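Chapter 4. Standing and Storing Handheld Devices

Last updated 20 Jul 2021

A phone set down on a desk may lie flat, lean on a support, or stand on its lower edge. This chapter treats the upright position, in which the base is narrow and a small push can tip the device.

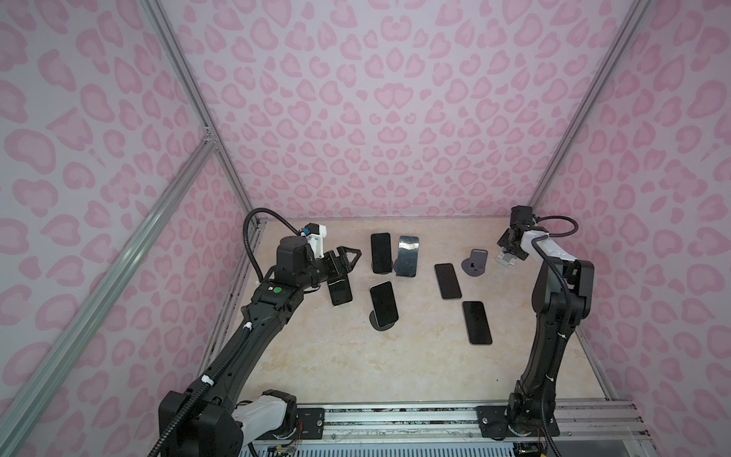
What makes an upright phone fall over?
It falls once its center of gravity moves past the edge it stands on.

Section 4.1 defines the tipping angle. Section 4.2 applies it to smooth desktops and padded trays.

Related chapters
Flat Storage and Trays
Cable Routing on Desks
Friction on Smooth Boards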